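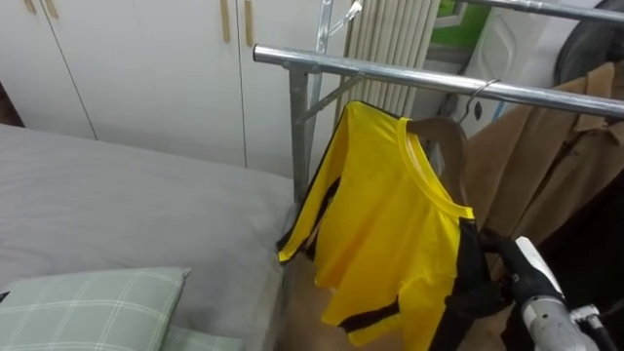

Efa Parryは、衣類をハンガーから外して別の面へ移す行為を収納研究の単位とすることに異議を唱え、単位とすべきは衣類そのものではなくハンガーの所在であると述べている(私信)。この指摘に従えば、衣類がラックに掛かった状態と、ハンガーに通したままベッド上に置かれた状態とは、同一の収納単位が異なる支持面にある場合として扱われる。本節ではこの立場を部分的に採用し、寝室における衣類の仮置きを支持面の種類によって整理する。

3.2 支持面の分類

支持面は、線支持(ラックの横棒)、面支持(ベッド、枕、椅子の座面)、区画支持(棚の仕切り内)に分けた。線支持では衣類の荷重がハンガーの肩部に集中し、裾は自由端となる。隣に丈の長い上着が掛かる場合、裾や袖の重なりは肩部の間隔からは予測しにくい。面支持では肩部の形状は保たれるが、裾の折れ方は置き方に左右される。区画支持はハンガーを外すことを前提とするため、前二者との間に作業上の段差が生じる。

分類の記録にはIstik式の記入票を用いた。対象は14世帯、記録された仮置きは延べ36件である。記入票の項目は、支持面、ハンガーの有無、フックの向き、衣類の種別とした。Skunamley版の記入票にある「しわの程度」は、記入者間の一致が低かったため2月の予備調査の後に除外した。

3.3 ハンガー付き面支持

36件のうち、ハンガーを通したまま面上に置かれたものを「ハンガー付き面支持」と呼ぶ(図2)。この状態は畳み作業の前段階とみなされることが多いが、掛け直しの前段階である場合も同じ形をとるため、静止した状態のみから両者を区別することはできない。 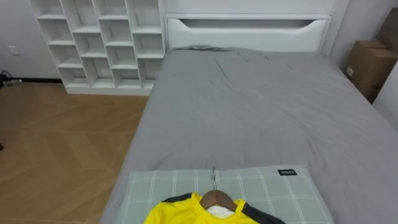
図2 ハンガー付き面支持。枕の上に置かれた黄色のジャージ。フックはヘッドボード側を向く。左奥は区画支持にあたる棚。

したがって、記入票では次の動作を推定せず、支持面とフックの向きのみを記した。フックの向きは、衣類を持ち上げる際の把持位置と関係する可能性がある。ただし本調査の件数では検定に足る標本が得られておらず、ここでは記述にとどめる。

区画支持の利用については、棚がベッドに近接していても仮置き先として選ばれるとは限らなかった。Grerkariの区分では棚までの距離を主たる変数とするが、本調査の範囲では、距離よりもハンガーを外す手間の方が回答者の説明に多く現れた。自由記述には「外すと掛け直すのが面倒になる」という趣旨の回答が複数あり、区画の寸法に言及した回答は少なかった。

なお、枕を支持面に含めるかどうかについては判断が分かれる。Nasrの手引きは寝具を一括してベッド面とみなすが、枕は高さと傾きをもち、肩部の沈み方が異なる。本稿では枕を独立の下位項目とし、集計時にのみベッド面へ統合した。統合前の値は付表に示す。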